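Clubs / Zusside Basketball / Shooting Records FAQ

Three-Point Records and Club Statistics: Frequently Asked Questions

Reading time: 3 minutes

Which competitions count towards club records?

Records are kept for senior league and cup matches only. Friendlies, pre-season tournaments and exhibition fixtures are excluded, even where a full scoresheet was completed. Matches abandoned before the end of the third quarter are also excluded.

When is a three-pointer credited?

A three-point field goal is credited when the signed scoresheet shows it as such. Video may be submitted in support of a correction, but the scoresheet stands until the correction has been accepted. Requests must reach the records office within 14 days of the match.

Does the club keep separate records for the Nulby arena?

Yes. Home records are listed by venue. The Nulby arena holds 1177 spectators for basketball, and all first-team home fixtures have been played there since the club left the Bastos Road hall. Figures from Bastos Road remain in the overall tables and are marked with an asterisk.
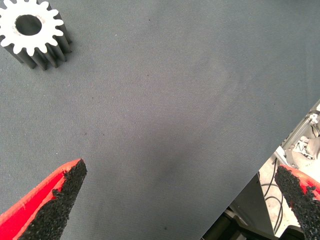 Metal spur gear on grey fabric.

How is shooting percentage worked out?

Shots made are divided by shots attempted, and the result is given to one decimal place. A shot on which the player is fouled counts as an attempt only if it goes in. To appear in the season percentage table a player must have attempted at least two three-pointers per match played.

What is the career milestone list?

The list shows every player who has scored 1000 points or more for the first team. Points scored for the reserve or junior sides are not carried over. A separate list covers career three-pointers, where the present club record is 636.

Are overtime points included?

Overtime points are included in match, season and career totals. They are not included in records for a single quarter or half.

How are the ball racks and return machines at Nulby maintained?

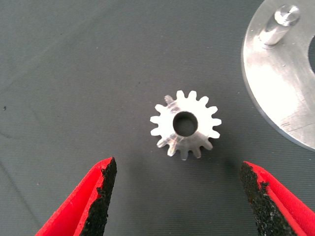 Shooting practice at Nulby uses two Rusel ball-return machines, which may be booked by registered players through the team office. Users should stop the machine and inform the duty coach if balls are delivered unevenly or the feed begins to slip. Repairs are carried out by the supplier, and players must not open the housing. A machine with a damaged part will be withdrawn until the part has been replaced. Bookings affected by a withdrawal are moved to the next free session.

Do practice results count for anything?

No. Practice totals are held by the coaching staff and are not published.

How often are the tables updated?

Tables are updated after each round of fixtures. The full record book is reviewed every March, when any outstanding corrections are entered. The present edition includes all matches reported up to Saturday, December 22, 2018.

May the figures be reproduced?

Supporters, local newspapers and other clubs may reproduce the tables free of charge, provided that Zusside Basketball is named as the source. Requests for historic scoresheets should be made in writing to the records office.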